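4. Field work on the paved path

4.1 Organisation of the student teams

The outdoor part of the course was carried out in March with 18 students of the second year. Most of them had already built the small indoor robot of the first year, which follows a black tape on a white floor, and we wanted to know which of their habits from that exercise would survive outside. The students were divided into teams and every team received the same four-wheeled base, the same small computer and one forward-looking camera. The base was designed by Fengying Shao for an earlier edition of the course and is called Hikano by the students. We keep this name in the text.

The task was formulated in one sentence: the robot must drive along the path and stay on the paving from the start mark to the end mark. No distance sensor was allowed. The teams could choose freely between a method based on colour, a method based on edges, and a small trained network. They had seven weeks, of which the first two were used mostly for mounting the camera and for repairing cables. A member of the staff walked next to each robot with a stop button.

4.2 Choice of the route

Two routes were considered. The first, along the service road behind the Jercombe building, has a painted kerb on both sides and was judged to be too similar to the tape exercise. The second route is a wide path made of small interlocking blocks, and it was selected for this study. One view along it is given in Figure 4. The middle strip is grey and laid in a herringbone pattern, with a reddish band on each side of it. On the left there is a further wide area of grey paving before the verge begins, while on the right the red paving meets the lawn almost directly.

This difference between the two sides was important for the teaching. A team that defines "the path" as everything between the red bands obtains a narrow lane which is safe but does not answer the task completely. A team that defines it as everything which is not grass must handle the grey area at the left, where the paving in the distance is brownish and in shade, and has a colour not very far from the ground next to it. We did not tell the students which definition was the right one. Four of the teams discovered the question only when their robot behaved differently from the robot of their neighbours.

4.3 Collection and marking of the images

Each team drove its robot by hand along the route and stored images during the drive. After removing the ones that were nearly identical, 1004 images remained in the common set. The students marked the border of the paving in every image with a simple drawing tool written by Kenna MacRitchie, and each marking was checked by a student from another team. Disagreements were discussed in the class of Christos Tsoukalas, who kept a list of the difficult cases on the whiteboard.

The longest discussions concerned light. In 374 images at least one strong patch of sun lies on the paving, and inside such a patch the red blocks become pale pink. A fixed colour threshold, which the students liked because it had worked very well indoors, then cuts the red band into pieces. The second difficult case was distance. The zigzag joints of the middle strip are sharp in the lowest part of the image and are lost farther away, so a method which searches for texture has only a short piece of path to work with. Morven Mackay proposed that the teams mark how far they could still see the joints with their own eyes, and compare this line with the output of their program. We found this small exercise more useful than our lecture on the same subject, and we will keep it.

Figure 4. View along the selected route, with sun and shade on the paving.
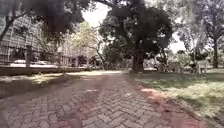 The checked markings were then given back to all teams, so that nobody had an advantage from a more careful partner. From this moment the teams worked separately until the final drive, and they were asked to write down each change of their program together with the reason for it. These notes are the material for the analysis in Section 5.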